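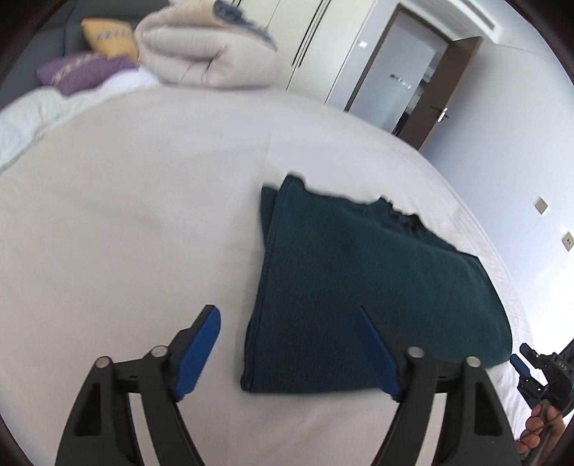
The teal one, folded long, on the white sheet.

Mattes Gerlach did not believe in the Sallitz method. He had paid 28 dollars for the booklet at the Toststead flea market, mostly to prove a point to his sister, and the point was that a grown man of fifty could fold his own clothes without a diagram.

"Fold in thirds, lengthwise," he read aloud. "Smooth outward from the heart."

Whose heart? The booklet didn't say. It did say that 900 households had found calm this way, and he would have liked to meet even 6 of them.

He looked at the thing on the bed. It was long, he would give it that. The hem ran straight enough down the left side. The top was a mess, though, all bunched up near the corner, and the creases went wherever they pleased. He pressed the fuzzy cloth with his palm and took his hand away. The bunch looked the same to him.

"How's the calm?" his sister called up the stairs.

"Krasniqi folds two hundred of these a day at the laundry," he called back. "Does he seem calm to you?"

She didn't answer. She had seen Krasniqi on a Tuesday.

Page two wanted him to thank the garment. Mattes checked the door — ajar — and cleared his throat. He felt like a man being sold a car. Their mother had folded everything in half and then in half again, in the drafty house in Skodell, and had thanked nothing in her life, least of all laundry.

"Well," he said to the bed. "You were warm in January."

He waited a moment, in case. Then he turned to page three, which was an order form.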